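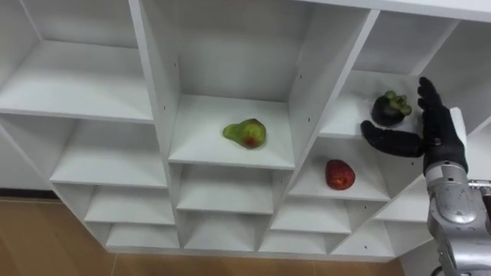
Wrist zero on the Osamari hand is walking again. Right arm, tall cubby unit, fruit picks. I set it at the start of the session with the arm at the home pose, and by pick 30 the hand is reaching the compartment 5 mm outboard of where it should be. On the wide compartments I can live with it. With the mangosteen I need the thumb to come in level just under the fruit with the four fingers up, and the divider behind the fingers leaves little room for error on that side. Left arm carries the basket and shows no drift worth logging.

Things already done:
Forearm cover screws checked and re-torqued.
Hand-to-wrist flange removed, cleaned, refitted on its dowels.
Encoder cable swapped for the spare.
Camera calibration repeated, same result as last month.

Controller is the Caletico unit, stock firmware. No faults in the log. Is this a wrist problem or am I looking in the wrong place?

kerf_and_shim
Member
What does the joint readback say when the hand is out by 5 mm? If the commanded and measured angles agree and the hand is still in the wrong place, your wrist is fine and the base has moved. Everyone re-zeros the wrist because it is the easiest joint to get at. All that does is hide the error until the next step.

Also, where does the tether go?

cell4_olaniyan
Thread starter
Readback and command agree within noise on every joint from shoulder to hand.

The tether leaves the back, hangs past the right leg and goes down to the floor. There is no clip at the hip and no anchor on the floor. 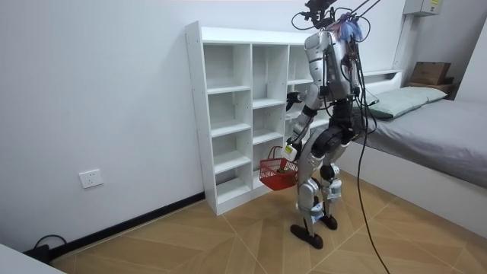
It has been routed like that since we took over the cell in September. I never considered it a load path. The stance controller is supposed to hold the torso within its own band, and the log says it does.

kerf_and_shim
Member
The log says the torso is where the leg joints think it is. If a foot creeps, the leg joints won't tell you. An unanchored cable dragging on one side is a steady yaw moment, and each time the robot shifts weight it gives up a little. Put tape on the floor at the toe and heel of both feet and look at it after 30 picks.

While you are there, don't use the plank seams for alignment. In a herringbone floor they all run diagonally and you will convince yourself of something.

dogleg_hex
Senior member
I don't agree with the foot creep theory. Rubber soles on a sealed floor hold well at that weight. We had the same symptom and it was the shelf. Those white cubby units are light, and a hand brushing the dividers will push one along the wall. Screw it to the wall first. Then worry about cables.

kerf_and_shim
Member
Shelf movement would show on both sides of a pick, and it would depend on which compartment was hit. He has a steady drift in one direction. I would still screw the shelf down, but I would expect the number to stay where it is.

dogleg_hex
Senior member
It would not have to depend on the compartment if every approach comes in from the same side, as it does when only the right arm reaches. Measure both. Tape is cheap.

rms_ohm
Member
Before anybody pulls on that cable: support the drop before you put a clip on the hip. If the hip clip is the only fixed point, the full weight of the hanging part goes into the cover screws. A Doner strain relief takes it on the frame. Leave a loop above the clip long enough for a full torso turn.
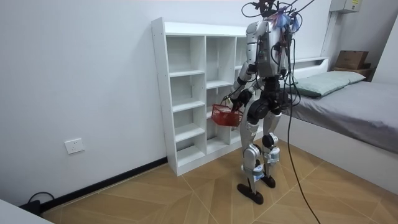 cell4_olaniyan
Thread starter, cell maintenance

Measurements. Tape at both feet and at the two front corners of the shelf base, 30 picks, nothing else changed.

Shelf: no movement I can measure.
Feet: rotated clockwise seen from above, 3 degrees at the nearer foot.
Hand error at the end of the run: 5 mm, outboard.

Next I fitted the strain relief on the frame, left the loop and anchored the floor end behind the robot. Repeated the run from a fresh home pose. Feet on the tape at the end, hand error below what I can measure with the gauge. Success over the longer run was 94 percent, and the misses were all on the apple, which sits near the front edge and gets nudged by the thumb. I'm treating that as a separate problem.

Wrist offset is back at the factory value.

dogleg_hex
Senior member
Fair enough on the shelf. You changed the anchor and the strain relief together, though, so you don't know which one did it. I would take the floor anchor off for one run.

cell4_olaniyan
Thread starter, cell maintenance
Agreed, it's a confounded test. I need the cell for the basket transfers first. I'll run it with the anchor off after that and post the foot angles.

rms_ohm
Member
Check the loop at full torso turn before you run transfers. Mine cleared the hip and caught on the knee.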